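租的房子配了张浅色木桌，房东说是实木，退租要按实木赔，这说法靠谱吗？

Reet Navickas 发表于 2019年9月7日
分类：居家 > 家具 > 租房纠纷

六月份搬进 Altanside 小区，合同附件里有一张家具清单，桌子那一行写的是“Ilurar 实木桌，原价1173元”。我当时没细看就签了。最近房东过来抄水表，顺口提了一句，说这张桌子很娇贵，弄坏了要照原价赔，磨花了也要扣245元“打磨费”。

我不太信。第一，她拿不出发票，只说是前几年在 Prirkora 买的，那家店现在还在不在都不好说。第二，这种浅色木纹的桌子我在好几家店里见过，有的标“实木”，有的标“全木”，有的标“木质”，店员自己都讲不明白差别在哪。第三，网上那些鉴别方法我看了一圈，什么敲一敲听声音、掂一掂分量、滴水看渗不渗，越看越像互相抄的，没有一篇说清楚敲出来什么声音才算数。

我想问三件事：光看木纹到底能不能判断是实木还是贴皮？如果是贴皮，“打磨费”这个名目是不是根本站不住脚？还有，合同里写了“实木”两个字，我又签了字，是不是就算我认了？

请别劝我直接去问房东，问过了，她的回答是“你看这花纹还能是假的？”
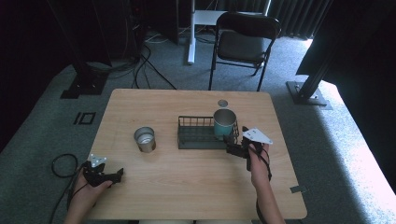
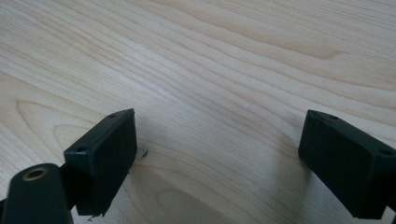
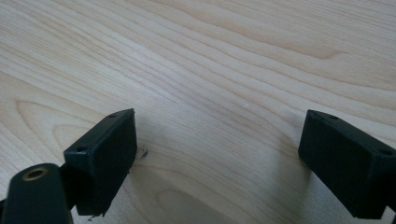 Gorazd Leka 回复：
先泼点冷水。看面上的花纹，谁跟你打包票都别信。那种一圈套一圈的弧形纹，行话叫山纹，弦切出来的实木板有，弦切的薄木皮也有，木皮本来就是从真木头上切下来的。所以你房东那句话严格说没错，花纹可以是真的，底下是什么是另外一回事。

要看就看这几处：

一、板边和端面。桌面的纹路走到边上，实木会顺着拐到侧面，端面能看到年轮的断口。贴皮的侧面往往是另外封的一条，纹路跟面上接不上。不过圆角的桌子封边做得好的话很难看出来，得拿灯斜着照。

二、开孔的地方。桌面上要是有走线孔之类的洞，孔壁是最老实的，里面是碎料压的、一层一层的，还是整块木头，一眼就知道。有的孔里套了圈，能取下来就取下来看，取不下来别硬撬，撬坏了正好给她理由。

三、桌子底面。很多厂家底面省料，贴的是另一种皮，甚至是白纸。上下花纹对得上不能证明是实木，但完全对不上就很可疑。

敲声音那套我试过，家里一张实木的一张板材的，闭着眼睛敲，我分不出来。滴水更不要试，本来没事也给你滴出事来。

说到打磨费，贴皮那层通常很薄，有的连一毫米都不到，砂纸下去几下就透了。真要是贴皮，正经师傅不会建议你整面打磨。她收这笔钱准备拿去磨什么，你可以让她写清楚。

Berchtold家具维修 回复：
亲，实木和贴皮都可以修的，我们有专用的修色膏和封边条，上门2小时搞定，不满意不收费，欢迎私信发图估价。

Reet Navickas 追问：
谢谢 Gorazd，孔壁这个办法我没想到，晚上拿手电看看。楼上这位维修的，“不满意不收费”写进收据吗？如果不写我就当没看见。

第三个问题还是没人答，签了字到底算不算认？

阁楼上的猫 回复：
我不是律师，凭经验讲两句，你自己掂量。

清单上签字，一般是说明你收到了这么一张桌子，它到底是什么材质，你一个租客又没有拆开验过。真闹起来，主张按1173元赔的人总得拿点东西出来，发票、订单截图、付款记录都行，光靠嘴上说原价多少，我看悬。就算有发票，用了几年的桌子还按新的算，也说不过去。但各地处理的口径不一样，我上次退租碰到的调解员就和稀泥，让两边各让一半，最后我为一个柜门出了钱，到现在想起来还不痛快。

所以别指望讲道理一定赢，趁现在没有争议，把桌面、四条边、底面都拍一遍，发给房东，附一句“目前状况如图，请确认”。她回个“好”字就够你用了。不回也没关系，记录在那儿。

另外翻翻合同里有没有“正常使用损耗除外”这类话，我那份写在第6条，很小一行，你的不一定在同一个地方。

Gorazd Leka 回复：
补充一点，拍照的时候把桌子底下的标签也拍上，如果有的话。有些标签会写基材和饰面，比我们几个在这儿猜强。标签上只写“木制品”三个字的，那就等于没写。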